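Gripper maintenance brought in-house at Troltport handling laboratory

The Troltport handling laboratory has completed the overhaul of its Zuvavix hand-held gripper and returned the tool to regular use. The work, carried out in November by the laboratory's own technical staff, is the first full service of the unit since it was bought. Earlier repairs were sent to Plisska, the supplier, and usually kept the tool away from the bench for several weeks.

Staff had reported that the two jaws no longer met squarely when closed on thin or soft items. An inspection found play in the joint behind the left jaw, and old adhesive under both pads which had allowed them to tilt slightly under load. The service log stood at 1428 hours when the gripper was taken out of use. The previous pads had been fitted at 614 hours.

The gripper was stripped down to its linkage arms, cleaned and measured. The joints were refitted with new fixings, and both pads were replaced with thick black ones from the stock held at Troltport. Each pad was then set against a steel gauge block and tightened in stages, with the jaws opened and closed by hand between each stage. The left side had to be set a second time after the first attempt left a small gap at the top of the pad.

Checks at the bench are made with everyday articles as well as gauge blocks. Small leather goods, cords and keys are included in the set, as they show up uneven pressure that a solid block can hide. 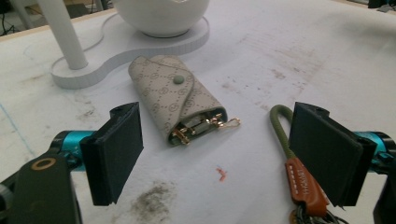 The jaws of the gripper on either side of a cream-coloured key case at the bench. A braided cord lanyard lies beside the right jaw.

Under the new arrangements, the pads will be wiped down at the end of each working day and the fixings checked every month. Pad faces are to be inspected for cuts and hard spots, and a worn pad will be replaced together with its partner – mixed pairs are no longer permitted. Users are asked not to tighten the joints themselves. Any looseness or change in the feel of the grip should be entered in the log before the tool is put away.

A short written procedure has been added to the laboratory handbook under reference 1287. It covers the order in which the linkage is taken apart, the settings for the jaws and the cleaning products that may be used on the pads. Solvent-based cleaners have been removed from the list.

The laboratory has set aside 2 spare pairs of pads for the coming year. The same service will next be carried out on the gripper used by the Montes project, which will remain available for booking until the work begins. Users with bookings for that tool will be told of any change by the laboratory office.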